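Enine bin-picking kit
Shared-workshop build, revision 2

The Enine is a bin-picking kit for small arms mounted on a workbench. It was designed at the Drullham shared workshop by Iresha Barua and Aníbal Alvarado. It is sold as a kit of parts with printed instructions. The arm, controller and bin are not included.

The kit contains an arm-side mounting plate, a cable guide, a pneumatic manifold, corner markers for the bench and a USB stick with the pick routines. The routines assume an open-topped bin with sloping sides, fixed to the bench. The bin must not move once the origin has been set. A bar clamp on the rim is adequate for light parts; bolt the bin down for anything heavier.

Mark out bin positions on the bench top with coloured tape before teaching any points. Corners are enough -- a full outline lifts under the cables and has to be redone. Leave slack in the cable loop so that the wrist can reach all four walls without pulling on the fittings.

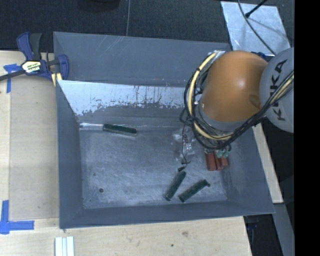 KUKA arm reaching into a grey bin holding dark green cylinders. Blue tape corners on the bench, left.

Cylindrical parts are the default case. The routine looks for the long axis first and approaches square to it. Parts lying against a wall are left until last, and parts resting at an angle are retried with the wrist turned. Bare metal bins give trouble under direct light; a matt grey coating helps, although it wears off the walls with use. Recoating is a July job at Drullham.

Specification
Part number: 1369
Part diameter, maximum: 45 mm
Part length, maximum: 80 mm
Supply: compressed air, dry
Assembly time: more than 2 hours

Spares
Tubing and fittings are stocked by Murthy. Mounting plates for other arms are cut to order by Anahera Ruawai at Clellberg; send a drawing of the flange with the bolt circle marked.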